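Conduit, Coffee and a Very Long November

I've been promising my sister a proper update for weeks, so this one is mostly for her, but the rest of you are welcome to pull up a chair.

For anyone new, I run the office for a small electrical contractor. There are 11 of us if you count the part-time bookkeeper, and she would want to be counted. We do light commercial work mostly: dental offices, a bakery now and then, the back halves of stores that people never see. This fall we took on the biggest job we've ever had, which is rewiring the old Karagiannis building so that Vornley can move their packaging line into it.

I love that building. My father used to take us past it on the way to the lake, and I remember the big windows all lit up at night. It was a shirt factory then, and later somebody stored boats in it. By the time we got the keys it had a main panel from before I was born and cloth-covered wire in half the upstairs rooms. Desta Birhane, our foreman, came back from the first walk-through and sat in his truck for a good while before he came inside. Then he asked if there was any cake left. (There was. It was lemon.)

The first surprise was the drawings. We had a nice clean set from the designer, and they showed the feeder coming in on the north wall. Well, it comes in on the east wall, and as far as anyone can tell it always has. So there went a week of phone calls and a revised set, and I learned more than I ever wanted to know about easements. Adanech Kahsay at the designer's office was very gracious about it and stayed on the line with me until almost seven one night, going over the panel schedule a circuit at a time while I ate crackers over the keyboard.

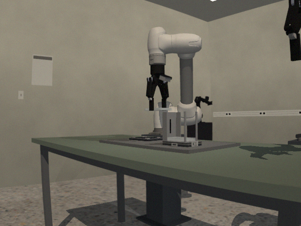
Then came the lights. Vornley wanted the whole floor done in LED high bays, 300 of them, and I had them ordered from Skiseck back in June because I am the kind of person who buys Christmas cards in the summer. They arrived on time, every last one, and I was feeling pretty smug. What had not arrived was the hanging hardware, which was coming separately, from a different warehouse, on a truck that seemed to be touring the entire Midwest. So we had pallets of fixtures stacked up by the loading dock and no way to put them in the air.

Desta moved everybody over to conduit while we waited, and I have to say, it's beautiful work. Tiago Torres is only in his second year with us and he bends pipe like he was born to it. There's a run along the mezzanine, six conduits side by side with matching offsets, and I stood under it with my coffee and just admired it. He pretended he hadn't noticed me looking, but he was pink to the ears!

The hardware finally showed up last Friday and the first row of lights is hanging now. They aren't energized yet. The inspector has to look at the grounding first, and he's booked until after Thanksgiving, so the crew is still working by those yellow string lights and everybody looks a bit seasick in them.

In the meantime I've been wrestling with change orders. We use a program called Fliser for all the paperwork, and I've mostly made my peace with it, except that it will not let you fix a typo once something has been approved. I sent out a request for $1,195 in extra junction boxes with the word "junction" spelled in a way I won't repeat here, and it will stay that way until the end of time. Viola Negri, who handles things on the Vornley side, signed it without a word and then wrote back asking how the "juntcion" boxes were coming along. I like her very much.

As for home, since my sister will ask: the furnace is fine, the dog's ear is better, and yes, I'm bringing the sweet potatoes. Kalkidan Ayele from next door gave me a bag of the berbere her mother makes and I'm going to try a little of it on half the pan -- just half, so Uncle Ray can relax.

I'll write again once the inspector has been. If he passes us I may go over there after dark and sit in the parking lot until somebody throws the switch, because I'd dearly like to see those windows lit up again. Desta says I'm welcome as long as I bring cake.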